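Subject: Re: [bench-arms] Drukell open day - worth the drive?

Radu, all,

Sorry for the slow answer, was on the road and then had a pile of real work waiting. Short version: yes, worth it, go in May when they do the next one. Longer version below, answering in line, typed fast between two other things so forgive the mess.

> On December 22, 2019, Radu Nedelcu wrote:
>
> Did anybody from the list get to the Drukell open day? I had a place and had to give it up. Things I'd like to know, if you went:
>
> What were they showing on the Filip bench? The invitation only said "everyday handling" and that could be anything.
>
> Was it running for real or was it a canned replay? Last year at Lolov it was a replay and they didn't say so until somebody asked.
>
> How do they handle soft stuff? We have a student who wants to do bags and clothing and I keep telling her to start with boxes.
>
> And is it something a small shop could copy, or do you need Wivano's budget?
>
> Radu

> What were they showing on the Filip bench?

Packing a backpack. That's the whole demo. A school type backpack lying flat, small stuff laid out in front, two arms, get the stuff in the bag. I walked in expecting cups and blocks like everywhere else and was kind of pleased. It's a job everybody in the room has done with their own hands so you don't need the guy with the microphone to tell you when it's going badly.

The bench is smaller than I had pictured from the newsletter. Tiled floor, printed panels around it with big flowers on them, both arms on one rail along the near side. The panels get swapped between sessions, they have a rack of different prints. Idea being that the software shouldn't get attached to one background. Somebody's aunt would love the flower ones.

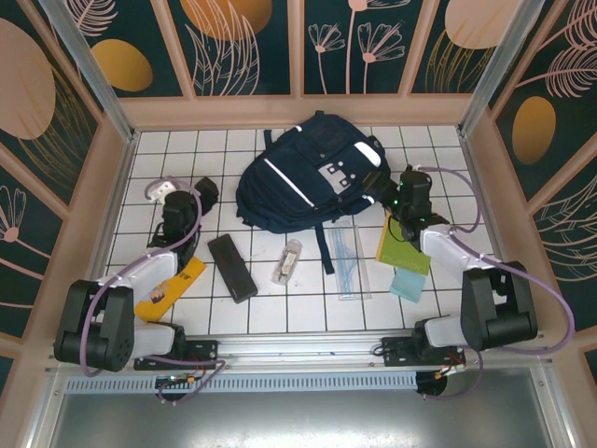 *Filip bench, backpack job. Booklet at left, notebook at right.*

The choice of items is smarter than it looks, I think. Flat and floppy, flat and stiff, see-through, round. The clear stuff is what everyone in my group wanted to ask about and the host (young woman from the Wivano side, didn't catch the name, sorry) was straight about it: clear plastic is their worst category and they put it in on purpose. Thin paper things on tile are second worst. You need to get a fingertip under an edge and there isn't one. What they do is slide the thing until it sticks out over something or bumps into something, same as I'd do with a coin on a counter.

> Was it running for real or was it a canned replay?

For real. Two sessions in the morning, I stayed for both, and the second one went differently from the first so no replay. Also they had an operator on a leader rig behind a screen for part of it and they SAID so, up front, before anyone asked. Sign on the table and everything. Part one operator driven, part two the trained policy. I thought that was decent of them after the Lolov business.

Part one is of course much nicer to watch. The operator was very good, you could tell he'd packed that bag a lot of times. Part two is slower and has these pauses where both arms hover and you start holding your breath. First session it got hung up on the opening and they reset by hand. Second session it got further, they stopped it when the bag started walking off across the tiles. Which brings me to the next one.
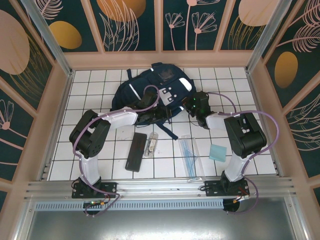 > How do they handle soft stuff?

Radu, tell your student the bag is harder than the things that go in it. I got maybe ten minutes with one of the mechanics people by the coffee and this was all he wanted to talk about. A flat bag has no shape, you pull on one part and the rest comes along or folds over itself, and then where's the opening? So most of their motion budget goes into just managing the bag. One arm low on the front of it, the other at the right edge, before anything gets picked up at all. He was also rude about straps. There's a long webbing strap coming off the bottom of that one onto the tiles, toward the front, and he said straps are what they'd cut off with scissors if they were allowed to. Gets under a gripper, gets dragged, moves the whole bag, now every position you had is wrong. They decided to leave them on. A backpack without straps isn't a backpack, his words. They do start with the bag at diffrent angles each run, which I hadn't appreciated, I assumed a taped outline on the floor or something.

So I'd say let her do bags. But start with a bag that's already open, and get to the opening part later. They did it in that order themselves and the guy was very firm that they'd lost a good while by not doing so from day one.

Cables, since I know someone will ask. Run on the outside of the arms in big loose loops, purple, very visible. I asked if they catch. He said yes. I asked if they're going to fix it. He said the loops are the fix, the tight routing was worse, it pulled at the connectors at the far end of the reach. I'd have liked to see a picture of the tight version but there wasn't one.

The wrist cameras were the part I'd drive back for. They had the view up on a monitor next to the bench and after a few minutes I'd stopped watching the arms and was watching that instead, same as half the room. From the outside you just see a gripper go near a dark bag and stay there. From the wrist you're in the thing. 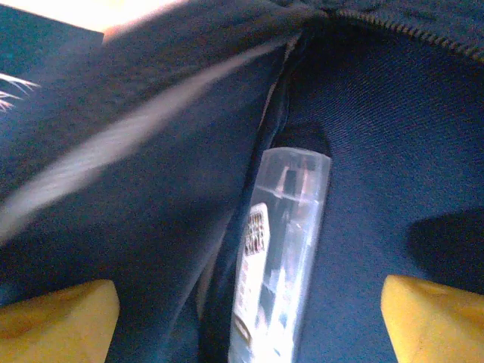

The mechanics guy's point was that from overhead the inside of a bag is just a black hole, the room lights don't reach, and the arm itself is in the way half the time anyway. So once the hand is at the opening the overhead camera is close to useless and it's all wrist. They tried an extra light on the wrist, small ring thing. Took it off again after a week becasue of the glare on anything shiny, it made the clear plastic trouble even worse. Now they run with the ordinary light and let the camera cope. I asked about the exposure hunting when it goes from bright tile to dark fabric, and he pulled a face and said it's locked now, they lock it a bit too bright on purpose and live with washed out tiles. Might be of use to those of you with the cheap modules that pump up and down all the time. I've tried it on ours already, one afternoon, too early to say.

He also said zippers. Just that, "zippers", and shook his head. They don't do closing yet. The demo ends with the stuff in the bag and the bag open. I pushed a little on whether closing is planned and got the usual next year.

Numbers, for those who like them. They had the log up on the wall, 158 runs on the backpack job, policy only, and for each one what went in and what stayed on the floor and a word or two on why. Handwritten! I loved this. "Strap." "Strap." "Fell behind." "Strap." They don't give a success rate and I asked twice. The host said it depends on what you call a success and that they'd sooner show the sheet, read it yourself. Which I did, standing there like a fool with my coat on, and I'd say the stiff items are in decent shape and the flat ones are a coin toss. My reading, not theirs, please don't forward that as a Drukell figure.

> And is it something a small shop could copy

Mostly, I think so. Arms aside. The rail is plain aluminum extrusion, floor is tile, you could knock that part together in an afternoon. The wiring at the front is out in the open, connectors and little boards below the arm bases, nothing fancy and to be frank not tidier than mine. Made me feel better. What you can't copy is the hours. They have 3 people trading off on the leader rig and they've been at it a long time, and I believe that's where the money goes and not into the hardware. For a shop like yours with one student and one bench I'd pick a single bag and a single item and stay there until it's boring.

One thing I'd do differently from them: the tile grout. The thin items hang up on the lines when they get pushed. Host said it's realistic, people have tiles. Fine, but if I'm starting out I want a plain board. Put the tiles in later.

Practical stuff for May:

- Register early, the groups are small and they hold to it. Two people who turned up without a slot got the video room.
- Parking is behind the building, the front lot belongs to the printers next door and they do leave notes on your windshield
- Go for the morning. By the afternoon the operator's tired, he told us so himself
- Bring a sweater. It's cold in there
- They'll let you try the leader rig if you ask at the end. I got the backpack turned the wrong way around and dropped everything I touched. Very humbling. Do it anyway

It was 320 miles there and back for me and I'd do it again, though with somebody to share the driving. If anyone from up here is going in May let me know off list, I've got room in the van for 2 more and don't mind leaving early.

I have the handout too, four pages, mostly a diagram of the rail and a parts list. Will scan it when the scanner and I are on speaking terms. Radu, do you still want the one for your student on paper? Send me the street address again, I only have the old one.

Oh and the thing I borrowed from you in the fall, the torque wrench - it's here, I haven't lost it, it'll come in the same envelope if I can find one big enough.

Gotta run

P.S. whoever asked last month about the fingertip pads, I did look, they're swapping between types and hadn't settled. No part number, sorry. I wrote to them for it and will post here if they answer.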